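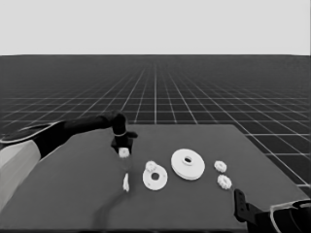
Figure 1. Simulated robot arm and table on a grid floor.

Student Project Report: Communicating Changes to the Mestside Bus Network
Supervisor: Algirdas Stankevičius

1. Purpose

This report examines how passengers in Mestside were informed of the changes made to the city bus network in November. Route 4 was extended from Hekura to the Latuheru interchange, and the evening service on Route 70 was moved to a new stop outside the Muvora market hall. The project team reviewed the printed notices, the stop displays and the radio announcements issued before the changes took effect.

2. Method

The operator printed 2000 leaflets for distribution on board and at ticket counters. The team interviewed 40 passengers at the Latuheru interchange between 7 and 9 a.m. Each passenger was asked where he or she had first learned of the new routes and whether the information had been clear.
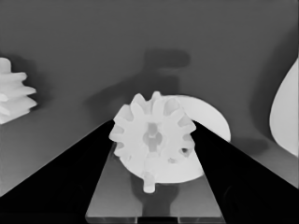

Which source of information did passengers mention most often?
Notices posted at the stops were mentioned most often, followed by word of mouth from drivers. The radio announcements were seldom named.

3. Findings

Passengers who had seen the stop notices generally understood the extension of Route 4. The Route 70 change was less well understood. The leaflet gave the new stop by its street name only – most riders know it as the market stop – and the map on the reverse side did not mark the old location.

Older passengers asked for larger type in the timetable. Several also requested that notices stay in place after the first week of service.

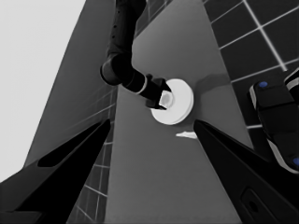 The drivers interviewed at the Hekura depot raised a related point. They had received the revised timetable the evening before the changes began and could not answer detailed questions on the first morning.

4. Recommendations

Future leaflets should use the stop names displayed on the vehicles. Drivers should receive the timetable at the same time as the ticket counters. The old Route 70 stop should carry a notice until the next timetable is issued.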